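Free Play and the Duty of Plain Terms

The demonstration game has become the ordinary front door of the online casino. A visitor arrives at a page, chooses a slot from a grid of titles, and within seconds is spinning reels with credits that cost nothing. Operators present this as a courtesy to the customer, and in many respects it is one. It allows an adult to learn the rules of a game before any money is at stake. The purpose of this essay is to argue that free play should be kept, but that it should be held to the same standard of honesty as the paid game it introduces.

The first matter is the rate of return. Every slot title is built to pay back a stated share of what is wagered over a very long series of spins. Many titles are supplied in more than one version, and the operator selects which version its customers receive. A player who has spent an evening with the free edition is entitled to assume that the paid edition behaves in the same way. Where it does not, the demonstration has misinformed the player, whatever the small print may say.

Mathis Rey, writing for the trade bulletin Wundmont in September, took the view that such differences are of little consequence, as no player could detect them in a single sitting. His observation about detection is fair. The conclusion he draws from it is not. A shopper cannot tell by hand that a bag of flour is slightly underweight, and the law on weights exists for precisely that reason. The inability of the customer to check a claim is an argument for stricter rules on the seller.

The second matter is the supply of credits. The free edition of Hondura, a five-reel title with a desert theme, opens with a generous balance and refills it without comment whenever it reaches zero. No message appears and no session total is kept. In the paid game, a balance of zero is the single most important event that can occur. A demonstration which conceals that event teaches the player everything about the game except what it costs.
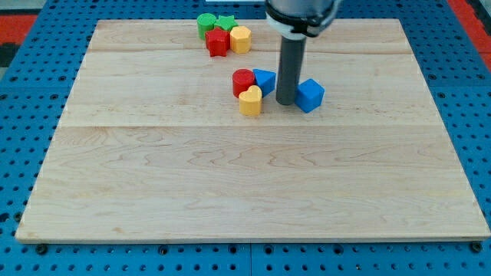 A modest remedy is available. The free game should keep a running record of credits staked and credits returned, and should display it in the same place and at the same size as the win counter. Séverine Baudry proposed something close to this in her paper on display standards, and was told that it would spoil the entertainment. It is difficult to see why. A person who enjoys the music, the artwork and the bonus rounds will continue to enjoy them with a line of figures at the foot of the screen. A person whose enjoyment depends on the absence of those figures has a stronger claim than most to see them.

The third matter is access. A paid game stands behind a check on age and identity. A free game very often stands behind nothing at all, or behind a button on which the visitor declares that he or she is an adult. Prakash Venkataraman has argued that a check on free play would be out of proportion, given that no money changes hands. The present author held the same opinion for some years and no longer does. The free game carries the name, the sounds and the symbols of the paid one, together with a link to the cashier. It is advertising in a playable form, and it ought to be admitted to the home on the terms that apply to other gambling advertising.

It would be wrong to suggest that the whole trade resists such measures. The review site Lillano already separates its free library from its list of casino offers, and a reader must leave one section deliberately in order to enter the other. The arrangement must cost Lillano some commission. It deserves to be copied, and those who license operators could reasonably ask why it has not been.

Some readers will object that rules of this kind will drive players towards unlicensed sites, where no protection of any sort is offered. The objection is a serious one and should not be brushed aside. Its force, however, applies mainly to measures that make lawful play slower or more costly. A truthful rate of return and a visible record of losses do neither. The age check does impose a delay, and it should for that reason be made once per account and then remembered.

Licence conditions are commonly reviewed at intervals, and the wording on demonstration games tends to be carried over from one review to the next with little discussion. The next review should give the subject a section of its own, with the three requirements set out above as its starting point.

Thirumalai Varma
January 2026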